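The Long Life of the Welldale Reading Room

When the Welldale Reading Room opened in 1922, its founders asked that it serve "any person with an hour to spare." The building had two rooms, a coal stove and a shelf of donated almanacs. It has since become one of the most heavily used public spaces in the district, and its holdings of local newspapers are consulted by families, surveyors and students from well outside the town.

Much of that use depends on paper that was never meant to last. Newsprint of the period turns brown and brittle, and the oldest volumes can no longer be opened flat. Under the present care plan, prepared by senior archivist Su-bin Koo, 446 bound volumes have been examined and graded by condition. Those in the lowest grade are kept in closed storage and may be read by appointment, with a member of staff turning the pages.

The plan also addresses the building. The north wall had admitted damp for many years, and the cellar was unsuitable for any kind of storage. Repairs to the drains and roof were completed before the shelving was moved, and the Corna Street entrance now has a ramp and a wider door. The original oak tables have been kept.

Koo regards the indexing of the newspapers as the more lasting work. Readers seldom arrive with a date. They come with a surname, a farm, or a memory of a flood, and the earlier card index recorded little apart from headlines. The new index covers notices of sale, school prizes and the weekly letters from Dunesis, a mill village that was later absorbed into the town. Over 300 readers have already asked to be told when it is complete.

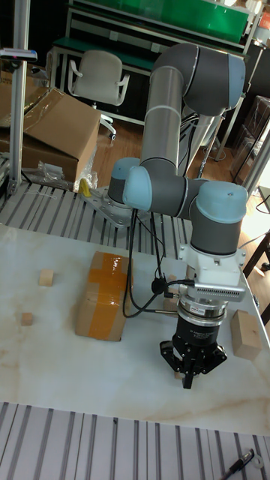
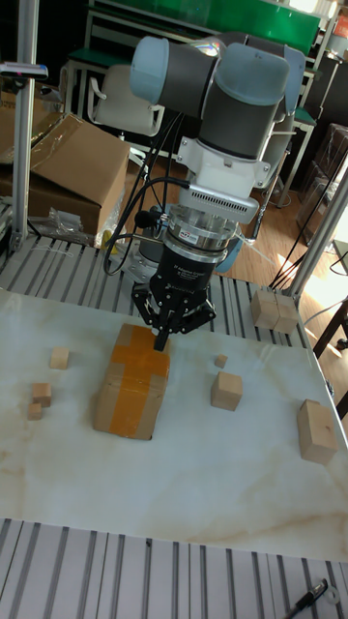
Azimi College, Office of Publications and Public Affairs

The first part of the index will be open to readers in September. Requests for closed volumes should be made at the main desk, and readers are asked to bring pencils only. Families who hold copies of missing issues are invited to lend them for copying. Particular interest attaches to the Dunesis letters, several of which are known only from replies printed the following week.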